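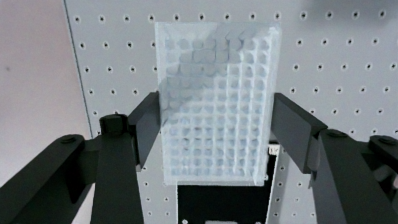

Rodrigo Lorente asked me last month why we need a written rule for picking up a plate, if the gripper already knows the width. My answer became this page. It is for people who write or test plate handling routines in simulation before they go to the Grania bench.

Before you start

Open the plate definition and compare it with the drawing from the supplier. Check the outside width, the height of the rim and the grip height. A 96-well plate has eight wells on the short side and twelve on the long side, and your file must say clearly which of these sides the fingers will touch. Many mistakes in our log come from this one line.

Step 1. Set the approach

Bring the open fingers to the grip height first, then close. Do not close while the arm is still moving down. We keep the approach speed at 20 mm per second for the last part of the path, also in simulation. Kanchan Joshi tried higher values in the Morkwood cell and the log had many more contact warnings, so please leave this number as it is.

Step 2. Close on the side walls

Both pads should meet the side walls, and they should meet them at the same time. If one pad arrives early it pushes the plate, and the position you saved is no longer correct. Look at the contact times in the log, the viewer alone is not enough. A clear plate is difficult to judge on a screen — the edge of a pad and the edge of a wall can look like one line.

Step 3. Limit the force

Write the force limit in the routine itself, never only in the controller settings. When a routine is copied to another cell, the controller settings stay behind. This happened to us with the Kushwaha routines, and Nisha Nishad spent a week finding them all.

Step 4. Hold, then move

After closing, wait 600 milliseconds and read the finger width again. If it has changed, stop and open. If it is stable, lift. Any turn that takes the plate out of level is allowed only with an empty plate or a sealed one, and the routine must ask for this state before the turn begins. "Unknown" counts as full.

Step 5. Record the run

Save the seed, the plate definition version and the contact log together, in one folder. A routine may go to the real bench after 11 clean runs in a row with different seeds. If you change the plate file, start again from zero — a small change also counts.

Questions about the limits go to Sarahí Cortés. The old checklist (form 424) is still valid for tube racks.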